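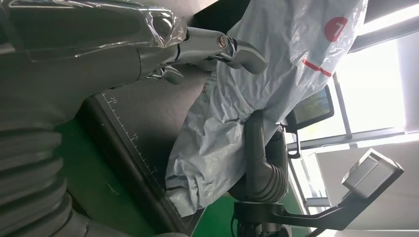 Figure 2. The two-arm station: gripper above the graduated work surface, with a grey plastic cover on the surface.

4.2 Changes to the work at the parcel bench

Before the Druven station was put in at Grakthorpe, soft parcels were handled entirely by people. A handler took a mailing bag from a crate, flattened it with the forearm, turned the label upwards and pushed it onto the conveyor. The written procedure gave this as one step. In our observations it was rarely one step. Handlers shook the bag to move the contents to one end, pulled out folds that crossed the barcode, and set aside anything that felt torn or damp. None of this appeared in the training notes, and several handlers were surprised to be asked about it.

The station takes over the lifting, turning and placing. What remains for the handler is to keep the crates supplied, to deal with bags the station can't place, and to check the conveyor at intervals. Sonimier, which runs the site, describes this in its own job sheets as "attending". The handlers mostly called it "minding", and we use their word from here on.

Soft packaging was the main source of stoppages. A carton keeps its shape when gripped, so the position of its label can be worked out from its edges. A plastic bag folds around the fingers and the label may end up inside the fold. During the observation period the station attempted 1,768 bags. The stops recorded in the log fell into two groups: those where the bag was held but the label could not be read, and those where part of the bag hung off the mat and caught when it was moved. The log doesn't separate them reliably, as both are entered under the same code, and we have not tried to give a rate for each.

Minders soon learned to see a stop coming. They spoke of a bag "going up", meaning that it had been pinched into a peak and would not lie down again. When this happened some would walk over before the warning light came on. The supervisor's instruction was to wait for the light. Most of the minders we spoke to said they kept to this when the supervisor was present and otherwise used their own judgement.

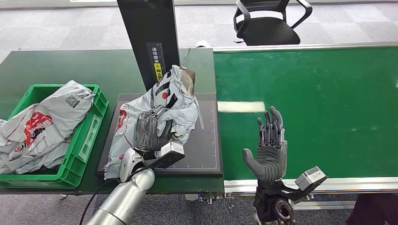
The way crates were filled also changed. Under the old arrangement it made no difference how bags lay in a crate, and they were tipped in from the cage. Minders at the station began to lay the top bags with the printed side up and to keep them from hanging over the rim. This took longer, and the time was not allowed for in the job sheet. One minder put it this way: "I'm doing the first half of its job so that it can do the second half." Another preferred the new arrangement and said her shoulders no longer ached by the end of the week. Both had worked at the bench for more than three years.

We interviewed eight minders, each for 30 minutes, during paid time. Their views on physical effort were close to one another. All said that the work was lighter. Their views on attention were more divided. Five found minding more tiring than handling and gave similar accounts of it: long periods with little to do, in which it was still not possible to look away. The other three had been allowed to combine minding with label repair at a side table, and did not report this. The numbers are small, but the difference between the two groups was clear enough that the site later extended label repair to every shift.

Pay grades stayed the same. The handling bonus, which had been paid for every 100 bags above target, was withdrawn in August and replaced by a flat allowance. Faster handlers lost money by this and slower ones gained. It was the subject raised most often in the interviews, well ahead of the machine itself, although our questions did not mention pay.

There is also the matter of who may touch the station. Maintenance was contracted to Cârstea, and minders were told not to adjust the mat or the fingers. They were permitted to remove a bag once the arms had stopped. In practice the line between removing a bag and straightening one is hard to hold, and we saw it crossed on every shift we attended – usually to save a call to the contractor, and usually without any record being made. The stoppage log therefore gives a low figure for the amount of human help the station received. Any comparison of output before and after should be read with this in mind.

Several minders had suggestions about the layout. The commonest was to move the crate further from the mat, to leave more room for bags that spread when set down. A second was for a low lip at the side of the bench. Both were passed to the site manager. The first was tried during our last week and left in place; the second was still under discussion when we finished. We did not collect enough data after the move to say what it did to the stoppages.

4.3 Supervision and shift patterns

Previous section | Contents | Next section | References

Shares 8 | Comments 0

Published online 24/02/2018. Copyright the authors. Contact the editorial office | Back to top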